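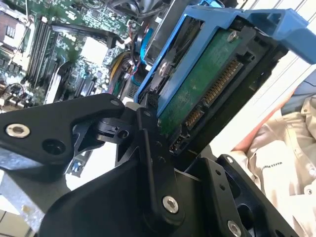 A 3.5-inch hard drive in its blue caddy.

Bench Technician, Desktop Refurbishing
Kuderton, Drovusberg workshop

Kuderton takes in used office computers, gets them ready for a second user, and sells them on to schools, small firms and the public. We are looking for a bench technician to join the workshop in Drovusberg. The work is mainly desktop towers and workstations, with a few small servers now and then.

The opening is for one person, full time, starting in June. Job reference: 2731. You would report to Shiela Bañez, the workshop lead.

What the work is

Machines come to us on pallets from offices that are replacing their equipment. A normal pallet holds 20 towers, often all the same model, and we handle more than 200 machines in a busy month. Each one gets an asset tag at the door and a job sheet that stays with it until it leaves.

You would take machines from the incoming shelf and open them up. The drives come out first and go to the wipe station with their serial numbers written on the job sheet. Any drive that fails the wipe goes in the locked bin for shredding. There are no exceptions to this, and we will ask you to sign for the drives you handle.

After that the machine is cleaned, checked and put back together with a tested drive. Memory is brought up to whatever the order calls for. The machine then goes on the burn-in rack overnight, and you read the results at the start of the next shift. 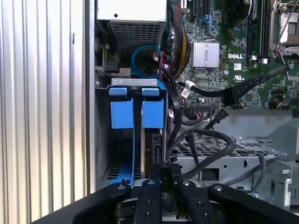 Workshop: Desktops and Workstations

A lot of what we see is Dell. You do not need to know every model, but you should be comfortable looking into an open chassis with the power supply, ribbon cable and SATA cables all in place and working out what has to be unplugged before anything moves. Blue plastic carriers and pull tabs will become very familiar. We keep spare carriers sorted by type, and putting them back in the right drawer is part of the job.

Cable routing matters to us. A cable that went behind a bracket when the machine was built should go behind it again when the machine leaves. Customers do open these cases, and a drive cage with a cable pinched against it comes back as a return.

You should also be ready to stop and set a machine aside. If a board has a damaged header or a bent socket pin, write it on the sheet and move the machine to the parts shelf. We would rather lose one tower than spend an afternoon on it.

What we are looking for

You have taken desktop computers apart and put them back together, at work, in a class or at home. Paid experience is helpful but not required.

You can read a serial number off a small label and copy it down correctly.

You can lift a full-size tower from a cart to a bench, and you can stand for a good part of the day. Stools are available at every bench.

You write clearly enough that the next person can pick up your job sheet and carry on.
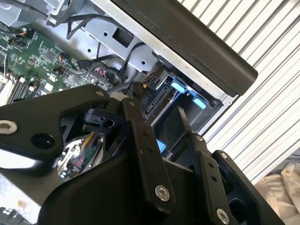 Good hands help as well. Memory slots, small connectors and drive bays do not leave much room for fingers, and forcing a plug costs more time than walking over to ask. New technicians work next to an experienced one for the first 2 weeks, and after that you will have your own bench.

Hours and pay

The shift runs from 8:00 a.m. to 4:30 p.m. with a half-hour lunch. There is no night work. Overtime is offered a few times a year when a large order is due, and it is paid at time and a half. Pay is hourly and depends on experience – we will give you the figure before the interview, so please ask if we forget.

Paid vacation and sick days start from your first day. Tools, gloves and wrist straps are supplied. Bring your own screwdriver if you have a favorite, but mark it.
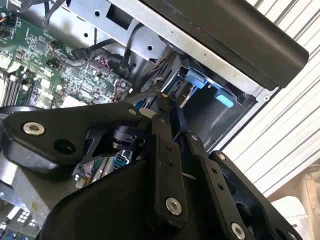 The interview takes an hour. Half of it is talking, and the other half is at a bench, where we will ask you to remove a drive from a tower, note its details and refit it. Speed is not scored. We look at where you put the screws, how you treat the release tabs and whether the cables end up where they started.

The workshop is in the Hurnthorpe building, ground floor, entrance at the loading side. There is parking in the back and a bus stop across the street.

How to apply

Send a résumé or a short letter to Shiela Bañez at Kuderton and put the job reference at the top. Tell us what kinds of machines you have worked on and when you could start. You can also hand in your application at the front counter before 4:00 p.m.

Applications are read as they come in, and the opening will be taken down once it is filled.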